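About Listley

The celebrity news site for people who like their gossip with the dates checked

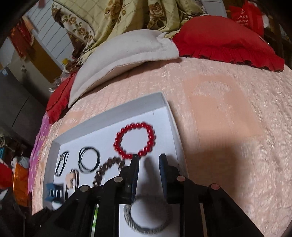 Krešimir Đorđević
Founder and editor

Hello, and thank you for wandering over to this page, which I am told is the one almost everybody skips on their way to the breakups. I have been meaning to rewrite it for ages. The old version still said we were "launching soon," and we had been up and running for quite a while by then, so a reader wrote in to ask (very kindly) whether we ever planned to start.

Listley is a small website about famous people and their private lives, or at least the part of their private lives that has ended up in public. We cover who is seeing whom, who has stopped seeing whom, engagements, weddings, babies, red carpets, reality show reunions, and the occasional long and tangled argument over who unfollowed whom first. We love all of it. I grew up in a house where the weekly magazines sat in a pile by the phone and my grandmother read the best bits out loud while the potatoes boiled, and I suppose I have been trying to get back to that kitchen ever since!

The site began as a list, hence the name. I used to keep a running document of celebrity couples, with the date they were first seen together and the date it all came apart, mostly to settle disagreements with my cousins. Then I showed it to Stojan Kos, who was at the desk next to mine at a printing company called Petkov. He spent his entire lunch hour correcting it. He had me down as wrong on two weddings and a custody story, and he was right about both weddings. (We still disagree about the custody story.) By the end of that month we were putting it online together, and it had 100 couples in it. It now has 3,201, going back to the silent film days, and it is still the part of the site I am proudest of.

Who does what

I write the morning roundup, which goes up at 7:30, and most of the longer pieces, and I answer the mail. If you have ever had a reply from us that went on for far too many paragraphs, that was me, and I'm sorry, although I did mean every word.

Stojan is our deputy editor and looks after the couples list. He reads everything before it goes up. He has a great memory for who wore what to which premiere, and a firm dislike of the word "canoodling," so you will not find it anywhere on Listley apart from this page, where I have sneaked it in while he is on vacation.

We also have a handful of regular contributors who write about television, music and fashion from wherever they happen to live. Their names are on their articles, and each name links to everything that person has written for us. We pay them, by the way, and we pay them when the piece comes in, even if the couple in question gets back together before we can publish it. It happens more than you would think.

Where our stories come from

People ask about this a lot, so let me try to set it out properly. Most of what we run starts with something already public - an interview, a court filing, a post on the star's own account, a statement from a publicist. When we lean on another outlet's reporting, we name the outlet and link to it in the first couple of lines, and we try not to make their "maybe" into our "definitely." When the only source is "a friend of the couple," we tell you so, and you can make up your own mind about how good a friend that is.

There are some things we leave alone. We don't write about the children of famous people unless the parents have brought them into an interview themselves. We don't guess about anybody's health or whether somebody is pregnant, and we don't print where people live or where their kids go to school. We have lost a few readers over that, and one or two of them told us so at length, but it is how we like to work and we sleep fine.

If we get something wrong, we fix it in the article and add a note at the bottom saying what changed. All the notes are gathered on our Corrections page too, which has turned into a surprisingly popular read. Please do write if you spot something. Stojan will check it, and I will write back.

The newsletter and the Bridby awards

Our newsletter is called Zolach, after the street where the two of us rented our first office, over a dry cleaner. It goes out every other week to some 2,200 people and it is a bit looser than the site: longer stories about old Hollywood marriages, a letter or two from readers, and usually a recipe, for which there is no good excuse. It is free, and you can leave whenever you like using the link at the bottom.

Then every December we hold the Bridbys, our reader vote on the year in romance, with prizes for Best Couple, Most Baffling Couple, Kindest Breakup and so on. The winners are never told and would not care. Last time 759 of you voted, and Kindest Breakup was decided by a single ballot, so do please take part if you have a strong opinion!

How we pay for it

Listley is owned by Stojan and me. It runs on the ads you see beside the articles and on a small membership that takes the ads away and opens up the full couples list, with all the search and sorting tools. Now and then an article is sponsored, and in that case it says "sponsored" right under the headline. We don't take money from publicists, and we don't accept trips, though a very nice fruit basket did once arrive before we could say no. We shared it with the dry cleaner.

Getting in touch

Tips, corrections, complaints and wedding anniversaries we have missed can all go through the form on the Contact page. Pitches from writers are welcome as well. Please send two or three lines about the idea and a link to something you have written, and give us about a week to get back to you, a little longer during awards season, when neither of us is getting much sleep.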